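Workroom notes: marking out the sorting bench

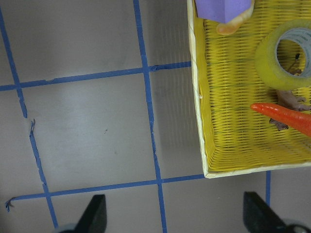 Blue masking tape on the grey bench top, with the yellow basket at one side. One strip has torn near its middle.

The sorting bench at Mavgate has been divided with masking tape since December. The grid gives each batch of small parts its own panel and gives the basket a fixed position, so that whoever takes over a half-finished job can find the next batch without asking. Forough Safavi set out the first lines with a steel rule at 153 mm from the bench edge and worked inwards from there.

The tape is cheap and comes off cleanly if it is not left too long. Its weak points are the ends and any length that gets rubbed by a sleeve or a tray. Loose ends curl, collect dust and catch on paper labels. A torn strip should be lifted whole and replaced. Patching over the tear leaves a ridge, and small washers stop against it when they are swept across.

For anyone relaying a line:

Wipe the surface with a damp cloth and let it dry.
Pull the old strip back low and slowly, at well under 90 degrees to the bench.
Lay the new strip in one length, without stretching it. Stretched tape shrinks back and lifts at the ends.
Press it down from the middle outwards, then rub both ends with the back of a spoon.
Cut the ends with scissors. Hand-torn ends fray.

Lines need not be perfectly square. A drift of 2 mm along a strip makes no difference to the sorting. The basket goes back in its own corner after each batch and should not be parked across a line, as dragging it is hard on the tape.

Spare rolls are in the drawer marked Larker, under the label stock. Yaroslav Lytvynenko is keeping a list of replaced strips until the end of the quarter. Please add the date and which line it was.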